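Equipment Planner, Robot Cells (full time)
Latel, Wesorgate site
Reports to: Grażyna Cieślak, Head of Packing Operations

Latel packs small goods for other companies. Much of what we handle comes in thin plastic bags, pouches and film, and this kind of goods is difficult for machines. At present we have 2 robot cells in Wesorgate, and we are planning the budget for the next ones. For this we are looking for a person who likes numbers and also likes to stand on the floor and watch how the work is really going.

What you will do

You will prepare the equipment plan for the packing hall. It means to collect the needs from the shift leads, write the requests to suppliers, compare the offers and bring a clear proposal to the spring budget meeting in April. After the purchase you follow the delivery, the installation and the first weeks of use.

You will keep our list of spare parts in good order. The list has 1,074 lines today and not all of them are correct. Some parts are for machines we sold already. Steinar Toft has started to clean it and he will work together with you until it is finished.

You will also calculate the full cost of a cell, and not only the price of the arm. Fingers, cables, cameras, guarding, floor work, training hours and service contract must be in the same sheet. In our last plan the gripper fingers were forgotten and we had to ask for money a second time. We do not want to repeat this.

What we ask from you

Experience with buying or planning of technical equipment, in any industry. You do not need to be an engineer, but you should be able to read a simple drawing and a data sheet.

Good skills in spreadsheets. We do not use any special planning software.

English for daily work. Our suppliers are in several countries and most of the meetings are in English. It does not need to be perfect, ours is also not.

Willingness to travel to our second hall in Vunberg, normally 2 days in a month. Travel is paid and counts as working time.

The first task

Your first project has the name Juhl. It is the plan for grippers that handle soft bags and film. A soft bag changes its shape each time it is held, so it is hard to say from a catalog which finger will do the work. 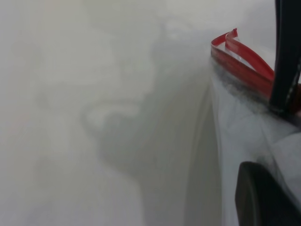 For this reason we buy grippers only after a trial with our own goods. Tove Oddsson runs the trials and writes a short report for each finger type. You will take her reports, add the prices and the delivery times, and make a recommendation. Please expect that the cheapest offer and the best trial result are often from two different suppliers, and you must explain to management what the difference is worth.

What we offer

A permanent contract after a trial period of 6 months. Working time is flexible, but you should be in the hall for the shift change at 2 p.m. when there is something new on the floor. Lunch is paid by the company. There is parking at the hall, and a bus stops at the gate.

How to apply

Send a CV and one page about a purchase you have planned, good or bad. Tell us what you would do in a different way today. Please do not include confidential prices from your present employer.

Questions about the work: Severino Sepúlveda, shift lead in Wesorgate. Questions about contract and salary: Kaj Blöndal, personnel office. Both can be reached through the main desk at Latel. First interviews are by video, and the second one is in the hall, so please bring closed shoes.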